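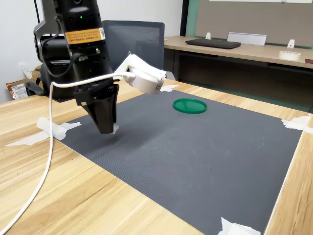
Zerkitz bench mats, back in stock in both sizes. Flat, quiet, easy to wipe. Made for the sewing table, the model bench, the kitchen table that gets borrowed every evening. Gray is the one most people order, and over a light wooden table it looks like it belongs there – the charcoal is darker and shows lint, fair warning. Both lie flat out of the tube after a night under a few books.

Sizes
Small, 54 cm long. Large, 83 cm long. Same depth on both. If your table is narrow get the small, the large will hang over the front and you'll catch it with your sleeve.

What it's good for
Glue, paint, beads, small screws, leather scraps, watch straps. Pins don't bounce. Little parts stay put pretty well unless you sneeze.

What it's not good for
Rotary cutters. Sorry. It is not a cutting mat and a fresh blade will go right in. We sell the Lamont cutting board for that, see the tools page. Hot pans also no. Heat guns, keep them moving and keep them up.

Cleaning
Damp cloth, drop of dish soap. Dried white glue peels off in one go, very satisfying. Super glue will leave a mark, scrape it with an old card and live with the rest. No acetone!! It takes the surface off and we can't replace a mat for that. No washing machine either, people have tried.

Storage
Roll it face out. Rolled face in, the corners curl up and you'll be fighting them for a week. Don't fold. The tube it ships in is good enough to keep, strap included.

Colors
Gray, charcoal, moss. Moss is large only untill the next batch comes in from Plomton, which should be December. No waiting list this time, it got messy. Just check back.

Changes from the old version
Corners are rounder. Back has more grip, so it slides less on varnish. Smell is gone after a day out of the tube, the old one took longer. Logo moved to the underside – lots of you asked.

Shipping
Goes out from Clirndale. Orders in before 2 p.m. leave the same day, weekends excepted. Free over $80, otherwise the rate shows at checkout. Tubes are an awkward size for some mailboxes so put a note in the delivery box if you want it left somewhere.

Returns
Unused, in the tube, 6 weeks. Used mats only if something is wrong with it, send a picture of the fault first please. We'll answer by email, usually the same afternoon.

Goes with
Clip-on parts tray, fits both sizes
Lamont cutting board
Spare strap for the tube (black only right now)

Class sets for schools and clubs – write to us before ordering, the cart doesnt do the discount by itself yet.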